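Home | Blog | Chore FAQ | Reader Mail | About

Can a robot do my chores yet? The FAQ

I get the same handful of questions over and over (mostly in December, when everyone is stuck doing dishes for relatives), so I've put my answers on one page. I fixed production equipment at Hollmont for years and now I write about home gadgets, so take me as a nosy mechanic and not a scientist!

So can a robot clear my table or not?

Sort of. If you give it a table it has practiced on, with things it has practiced with, a good one will pick up a cup and set it down where you wanted. Swap in your own table with its mix of phones, jewelry and odds and ends, and the success rate drops. I'd love to be wrong about this by next year.

What about dishes?

Loading is getting better. Unloading is harder than you'd think, what with nested bowls and thin glasses. Mafalda Baptista, a reader in Porenberg, wrote to me about watching a demo arm put away one plate in 7 minutes. She timed it on her oven clock when she got home and tried the whole rack herself, and she beat it with time to spare.

And laundry?

Folding towels, yes, slowly. Fitted sheets, no. I can't fold those either, so I'm not going to be smug about it.

Are shop floors further along?

Way further, for one kind of job. If the part shows up in the same place, facing the same way, a machine will move it all night long. When I was at Hollmont we had a cell that moved 3,332 parts on one shift and then stopped dead over a bent tray. Américo Tavares straightened the tray with his thumb and off it went again. Mixed bins are the tough part, and I'd still put a person there.

Why do they practice in simulation so much?

Because dropping a pretend cup is free! You can run the same grab over and over, change the light, turn the cup a little, add clutter, and let it fail as much as it wants. The catch is that real cups slide and real tables wobble, so some of what it learned has to be learned again.

Would you let one near small valuables?

Not without me in the room. Rings and earrings are small and shiny and easy to knock off an edge. Trygve Björklund thinks I'm too careful, and we've argued about it for roughly 40 emails now. My rule at home stays the same: valuables go in a drawer first, then the machine gets its turn.

Should I wait to buy one?

If you want a floor vacuum, buy it now. If you want arms, I'd wait 2 more years and then ask me again.

Related:
Robot vacuums and shag rugs
Reader mail: Valter Vieira's garage arm
Is the Plornetti window cleaner worth it?
My day at the Rocha packing line

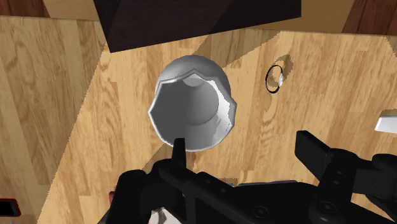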